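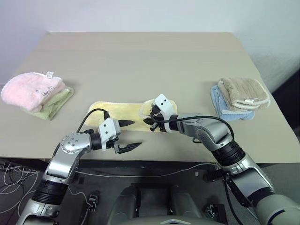

Pink and tan towels, folded, on the table

From: Sekar Govindasamy
To: packaging list
Date: 6 December 2022
Subject: Re: liners for the 15 gallon fiber drums

Chie, quick one, between calls.

Yes we switched to the loose poly liners in September. Reason was the glued-in ones from Clenitz kept pulling away at the bottom seam when the powder was dumped. Not every drum. Enough of them. Customer sent back 66 and that was that.

Loose ones are fine if you get the length right. Go longer than you think, you need enough to fold over the rim AND twist and tie before the lid goes on. Ours were short on the first order, my mistake, I measured the drum and forgot the bottom.

Lever lock rings: galvanized. The painted ones chip. Ask Puspita about the gaskets, she has the part no., I dont.

> Chie Fujimoto wrote:
> We have about 3,000 lbs of dry resin a month going into fiber
> drums and want to stop using lined steel for it. Does anyone
> use loose liners, and do they slip? Also is Pernora still
> selling the antistatic ones? Their site only shows clear.

Slipping, a little, on the first fill. Cuff it over the rim and put a band on, stays put.

Pernora does have antistatic but you have to call. Minimum is one full case. Pink tint, not clear, so recieving can tell them apart. Check with your safety person on grounding before you change anything, a liner is not going to fix that on it's own. Fiber drum isn't steel, different setup.

Juwita had 1,893 of the old lids left at the Sitompul warehouse if anybody wants them. Pick up only. They fit the 15 and nothing else.

Will send the liner drawing tonight if I find it.

Sekar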